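The Blue Pins

The map of the Bundura supply district was mounted on soft board and measured a little under two yards across. It had hung in the Meltden field office since before the first pump was replaced. When the office closed, the map came to me with the ledger, the key, and a letter of instruction one page long. The letter was dated 11/18/21 and had been signed with a stamp.

The instruction was to bring the map into agreement with the ledger. Where they disagreed, the ledger was to be taken as correct. Entries ran up to 1576. Each entry had a grid reference, a depth or a height, a color, and the initials of whoever had entered it. The initials were never explained.

I did the work at home, on the table, with the map leaning against the opposite wall. The field office had used ten colors. White was for a spring and black for a closed well. Light green and dark green were for gauges, read by the month and by the quarter. Red was a main valve, orange a branch valve, yellow a tank. Pink meant that a landowner had to be asked first. Purple meant a survey mark. Blue was for a place where water was drawn by the public.

The method was simple. I read an entry, found the reference on the sheet, and looked at the pin. If the pin was right I put a pencil tick in the ledger. If it was wrong I pulled it, returned it to its compartment, and put in the correct one. The hole was the same hole, so the board took no further damage.

By the second week I had reached the end of the ledger. Every entry had its pin. Two blue pins were left over, which I had pulled from the board and could not place again. Neither position appeared in the ledger under any color. I laid them on the table and did not return them to the box.
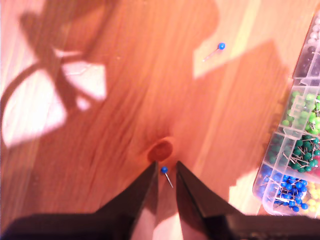 The first position was on the Javeo road, at the bend below the chapel. The second was on the slope behind Rugemalira, at a height the contour gave as 133. They were far enough apart that one mistake could not account for both. A slipped reference tends to land on the next line or the next column. I checked the next lines and the next columns and found only pins that were already ticked.

I then looked at the holes under a lens. A pin that has been put in once leaves a clean round hole in the paper. A pin that has been taken out and put back leaves a hole with a raised lip, and after many times the lip breaks. The hole on the Javeo road had a broken lip. The one behind Rugemalira was clean.

I wrote to Meltden and asked if there was a second ledger. The answer came on the same kind of paper, with the same stamp. There was one ledger. Pins without entries were to be removed, and a note made of the number removed. I had already removed them. I did not make the note.

In September, when the roads were dry, I drove out with a tracing of the sheet. I had been through the district once before, by bus, and remembered only dust and a long wait. The Javeo road was paved as far as the bend. Below the chapel there was a concrete stand with a brass tap, and behind it a meter plate with the figure 41 cut into it. A woman was filling two cans. I asked how long the tap had been there. She said it had been there when she was married. I asked who looked after it. She said the man with the board used to come, and that after he came the tap would run for some time, and then it would stop, and someone would go down and tell him, and he would come again.

I asked what he did with the board. She said she supposed he wrote on it.

I turned the tap and it ran. I put the figure from the meter plate in my notebook and looked it up when I was home again. Entry 41 was a branch valve, orange, on the other side of the district. The plate had been taken from there and used a second time. The valve at 41 had been given a new plate and kept its number, so there were two plates with one number, and the ledger had room for one of them.

It took me an evening to see what the broken lip meant. The pin had been pulled every time the tap stopped and put back every time it ran. The ledger had no column for that. A place was in the ledger or it was not. The board could be changed in a second, by a man standing in front of it with his coat on.
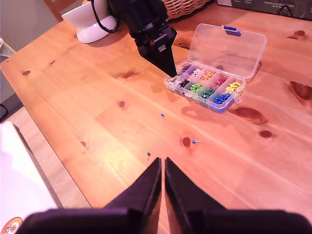

The key to the colors had been typed on a card, and the card said nothing about a pin being out. I read both sides of it several times. I also read the ledger again from the first entry, this time looking at the ink. I did this standing up, because the table was taken. The box was open toward its far side with the lid propped up behind it, the wicker basket stood at the back with the gray cardboard box along from it, and I did not want to move any of it and lose my place. At entry 86 the ink changed from black to a washed-out brown and stayed brown for nine pages. In those pages there was not one blue entry. Before them, and after them, blue came up often.

I considered that a man might have stopped entering the public taps for the length of a bottle of brown ink. I considered that he might have been told to. A tap with an entry had a meter charge against it, and a village with a meter charge had to pay or be closed. A tap without an entry had only a pin. The pin had no cost to anyone except the office, which bought pins by the box.

The rest of the nine missing pages' worth of taps, if there had been more, must have been entered later, one by one, by other people with other initials. I found several that could have been such. They had high numbers and stood in old villages. Two had been overlooked.

The second position took longer. I could not drive to it. I walked up from Rugemalira with the tracing folded in my shirt, along a wall, and then along a line of stones that had been a wall. At the height of 133 there was a level place with thorn bushes on it. I found no stand and no pipe. I scraped at the ground with my boot in the places where a pipe would have come up, going by the lie of the main, and found gravel and then rock.

I ate what I had brought and looked at the view. The whole of the lower district could be seen from there. The chapel on the Javeo road showed as a white mark. On the way down I met a boy with goats and asked if there had ever been a tap on the hill. He said there was going to be one.

I asked who had told him that. He said his grandmother.
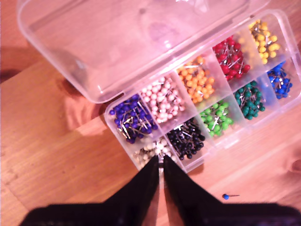 Can a pin stand for something that has not been built?

The key gives no color for it. Every color on the card refers to a thing that is in the ground, or was, as with the closed wells. The clean hole behind Rugemalira fits only with a pin that went in once and was left alone. The office would not have pulled it for a stoppage, there being nothing to stop, and would not have entered it, there being nothing to read. It would have stayed where it was through every change of initials, and each new person would have taken it for someone else's business.

I drew up my return to Meltden in the usual form. Under corrections I listed the pins exchanged, by entry. Under omissions I wrote that a public tap on the Javeo road, below the chapel, was in working order and carried a duplicate plate. I read this over and saw what would follow from it. An entry would be opened, at 1577, and a charge set against it from the first of the month.

I drew up the return again. The second version had no heading for omissions. It ran to a page and a half and was accepted without questions, and the fee was paid in the new year.

The map was to be collected by a carrier. On the morning before, I took it down and laid it flat, and put in a pin at the bend of the Javeo road. The hole was so worn that it would not hold. I took a shaving of matchwood, wet it, pushed it down with the end of a needle, and put the pin in again. It held - I tipped the board on its edge to be sure.

The other I put back in its own hole at the height of 133, where it went in tightly. Then I closed the box, wrapped the board in two blankets, and tied it with cord at the quarter points.

The carrier asked me to sign for the contents. On the line for remarks I wrote that all pins were in place.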